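Notes from the Grikcombe Small Enterprise Forum

The autumn edition of the Grikcombe Small Enterprise Forum closed in May after two days of sessions on finance for young firms. I attended as a delegate on behalf of Zedus, and the views set out below are my own and do not represent a position of the company.

The programme was organised around a single question: how a business with fewer than five employees should apply for its first line of credit. Representatives of Gevico opened the proceedings with an outline of their revised seed grant, which will be offered to 17 applicants in the coming year. Applications must be supported by a cash flow statement and a letter from an existing customer.
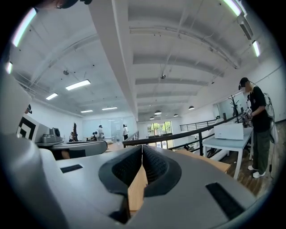 The requirement for a customer letter drew the most discussion. Several delegates from regional centres noted that a new firm may trade for months before it has a customer willing to write on its behalf, particularly in agriculture, where payment follows the harvest. Gevico undertook to review the wording before the next round opens in August.

The afternoon was given over to the Mogensen mentoring scheme, under which 41 founders have been paired with experienced managers. Participation is free of charge, although founders are expected to meet their own travel costs - a considerable burden for those outside the capital cities. I would favour a modest travel allowance, paid in advance and acquitted at the end of the program year.
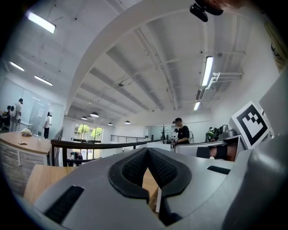 One reader has written to say that an allowance would do little for founders who cannot leave their shop unattended, and that evening calls would serve them better. I accept the point, and have passed it on to the scheme's office.

Session papers may be requested from the Forum secretariat until the end of June.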